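Brazo clasificador de residuos en el taller: ¿cámara en la muñeca o fija?

gcuadros
27 de mayo de 2024
Hola. Sigo con el clasificador que monto en el taller compartido. Van dos brazos, pinza paralela con almohadillas verdes y cajas de fieltro gris con su tarjeta encima: Bottle, Plastic, etc. El agarre lo doy por bueno. Lo que falla es soltar: de 100 intentos, en 11 la pieza pega en el borde de la caja. 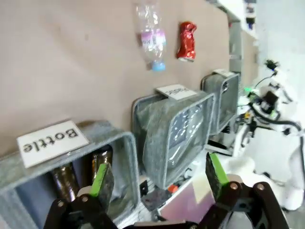
Uso la cámara de la muñeca para todo, también para decidir la caja. Con 200 demostraciones por categoría pensaba que bastaría. ¿Grabo más o cambio algo del montaje?

petkov_z
Yo no grabaría más. Las cajas de fieltro ceden y el borde nunca queda en el mismo sitio. Atorníllalas a un listón y repite la prueba.

Enache
No estoy de acuerdo. Si fijas todo, el modelo se aprende la posición y el día que muevas una caja vuelves a empezar. Pon una cámara fija arriba y deja la muñeca solo para el agarre.

petkov_z
En un taller donde nadie toca las cajas eso da igual.

gcuadros
Las tocan – somos 7 con llave.

Augustina S.
¿A qué altura sueltas? A mí me pasaba lo mismo con latas hasta que subí el punto de suelta 7 cm. El vidrio no lo soltaría desde ahí.

gcuadros
Suelto casi a ras del borde. Pruebo a subirlo con plástico y latas, y dejo el vidrio como está. Lo de la cámara fija lo miro después, me falta un soporte.

Enache
Con una pinza de mesa te vale para probar.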